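I've been getting the sorting arm going on the workshop bench since last August, and I keep promising to write down the little things that saved me time. So, in no order at all, these are mine. Most of them cost next to nothing – a roll of tape, a few empties, a cloth.

## Keep the bench pale and plain

I started out on bare boards and the arm's camera got muddled by every knot and stain. A white top against a white wall sorted that out in an afternoon. Give it a wipe before you start, as crumbs show up beautifully on white (ask me how I know!). Matt is much better than gloss. My first bit of board was shiny and I had a bright blob from the ceiling light wandering about in every run.

## Practise on the recycling

You don't need fancy test blocks. I did buy a set from Dosine and they're lovely, but they're all the same shape and the fingers get lazy. A drink bottle with a screw cap and a wraparound label is a far better teacher, and you get to drink it first if you fancy. Leave a bit of breathing space on both sides so the fingers can come in wide.
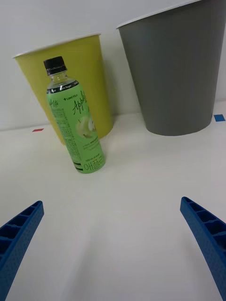
## Tape your spots

Little bits of coloured tape on the table are the best thing I've done. Red and blue, torn short, pressed down hard. When a run goes wrong you can put everything back where it was and try again without guessing. I use Zenari tape as it peels off clean, but whatever's in the drawer will do for a day or 2.

## Two tubs, two colours

Pick colours you can tell apart at a glance from across the room. I went for a yellowy green and a grey, both wider at the top than the bottom, which is kinder to a clumsy drop. Stand them at the back by the wall with a small gap between. Mix up what you put out as well – a can behaves nothing like a bottle, and you want to find that out early. 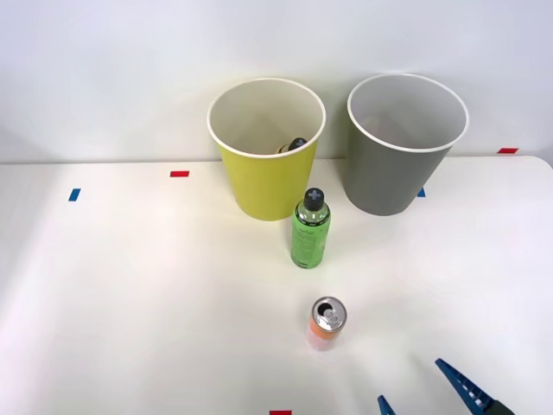 *Green tub, grey tub, a bottle and an orange can, with the gripper coming in from the corner.*

## Slow it right down

I run mine at 4 on the speed dial, which goes up to 100. Yes, it's dull. Put the kettle on and let it get there in its own time, then nudge the number up once you've stopped wincing.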